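4.2 Levelling and first rinse

Applies to the Uvcombe 7 front-loading washer. Complete section 4.1 (removal of transit bolts) before starting.

1. Place the machine in its final position on a hard floor. Do not install on carpet.
2. Lay a spirit level across the top, side to side, then front to back.
3. Loosen the lock nut on each foot that needs adjusting. Turn the foot clockwise to lower the corner.
4. Press down on opposite corners. If the cabinet rocks, repeat step 3.
5. Tighten all 4 lock nuts upwards against the cabinet.

Note: a machine that is level but not locked will drift out of level during spinning.

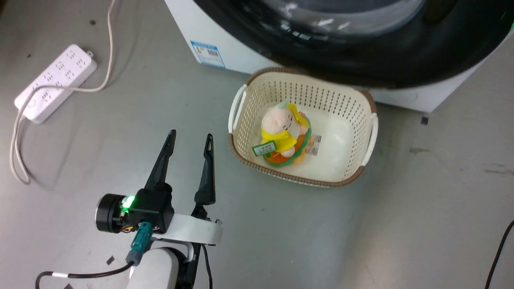
6. Connect the inlet hose to the cold tap. Hand-tighten, then give a further quarter turn with pliers.
7. Hook the drain hose over the standpipe. Do not push it in by more than 458 mm.
8. Plug the machine directly into an earthed wall socket.

CAUTION: Do not supply the washer through an extension lead or multi-way adaptor.

9. Close the door with the drum empty and select Rinse. Check both hose joints for drips while the drum fills.

If code 354 is displayed, the inlet tap is closed or the hose is kinked. Switch off, correct the fault and restart from step 9.

Revised August 20, 2023. Checked by Ainhoa Cifuentes, Skistdale.

7 shares
4 comments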